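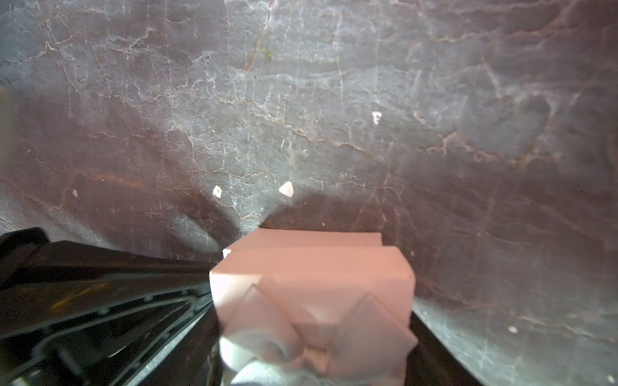

We finally finished the countertop search, so I'm writing down what I learned for anyone starting one. Small kitchen, rental we own in Asa, budget fixed at the start and mostly kept.

Marble and marble look-alikes get sold side by side. Ask what the material is and get the answer on the quote. Two shops gave me a trade name and nothing else.

Every stone yard lists a price per square foot. It does not include the sink cutout, the edge, the delivery or hauling off the old top. Our extras came to $500 at Kalniņš and more than that at Briritz.

Get the remnant list. Most yards keep one and don't put it online. A small kitchen can often be done from a single leftover piece. Kalniņš emailed me theirs the same afternoon.

Samples: take them home. Put them next to the cabinet door and the floor. I had a brown one I liked a lot in the showroom and it looked green under our kitchen light.

Vinegar and lemon will etch real marble. Sealer slows down stains but it won't stop etching. If that's going to bother you, look at granite or quartz.

Someone asked about heat. Use a trivet on all of them. The quartz sheet I was given says so in bold, and the granite guy said the same.

Measure after the cabinets are in and leveled. We measured before, and the template guy had to come back. That was a second trip fee and 4 extra days.

Seams. Ask where they go before you sign. Ours was drawn right across the front of the sink. They moved it when I asked, no charge.

Zorlow wanted the full amount up front. Kalniņš took 30 percent and the rest on install. We went with Kalniņš.

Install took 2 hours. Water has to stay off until the sink adhesive sets, so fill a few jugs the night before.

Backsplash is next, probably in November. Plain white tile. If anyone has a grout color that hides coffee, tell me.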